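4.2 Data collection for the folding task

Demonstrations were recorded with the Kestero hand-held gripper, a device worn over the operator's hand and fitted with a single wrist-mounted fisheye camera. No robot arm was used at this stage. The operator stands at a wooden table, handles the cloth directly, and the position of the device is recovered afterwards from the video and from printed square markers placed in the room. Views recorded through the two devices, left and right, are shown in Figure 4.

We chose a single pink cloth item for the main set. Earlier work on the Majumder benchmark used plain square towels, which have four equal edges and no parts that must end up facing a given way. A policy trained on such towels can reach a good score while ignoring most of what the camera sees. Buttons and tags give the network something to hold on to, but they also make the task harder to mark, as a fold can be neat and still be the wrong one.
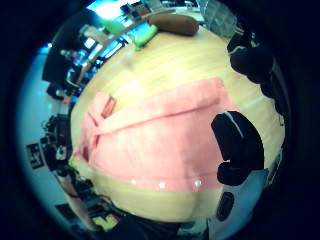

Each demonstration was divided by hand into two phases, spreading and folding. The spreading phase ends when the annotator judges that no further pull would make the outline of the cloth larger. The folding phase ends when both devices have let go. Sandamali Jayawardena and Obsa Tilahun labelled all recordings separately, and differences were settled by a third reader. Most of these concerned the end of spreading, where operators often smooth the cloth and begin the first fold in one movement – the boundary is then a matter of choice, and we took the earlier frame.

Objects other than the cloth were left on the table on purpose. In a pilot run on a cleared surface, the learned policy stopped moving whenever something new came into view at the far edge. We did not vary these objects in a planned way, and we make no claim about how the policy would behave with a much fuller table.

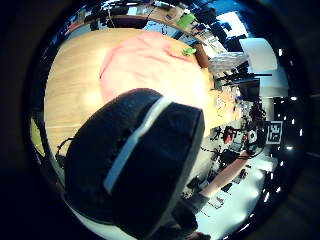 The wide lens has a known cost. Cloth near the middle of the view is seen at a useful scale, but a hem near the rim is squeezed into a few pixels, and the hand itself can hide a large part of the work. We tested two ways of dealing with this. The first straightens the image before it reaches the encoder. The second, which we call Ovby, leaves the image as it is and masks only the area outside the lens circle. Straightening gave cleaner edges at the centre and lost the outer part of the room, including the markers in many frames. Ovby was kept for all later experiments.

The policy takes the current view from both devices and predicts the next 16 actions, of which the first half are carried out before a new prediction is made. Shorter predictions led to hesitation at the moment of grasping – the fingers closed, opened and closed again on the same edge.

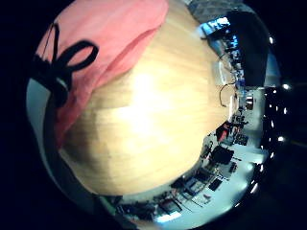
Tracking was less reliable when the device was turned sharply and the table filled most of the view. Pale wood under strong light offers few points to follow. Where tracking was lost we cut the recording at that point and kept the first part only if it held a complete spreading phase. Recordings with a gap were never joined.

Figure 4. Three views from the hand-held devices during data collection for the folding task. The order shown is not the order of recording.

Training settings are the same as in Section 4.1 and are not repeated.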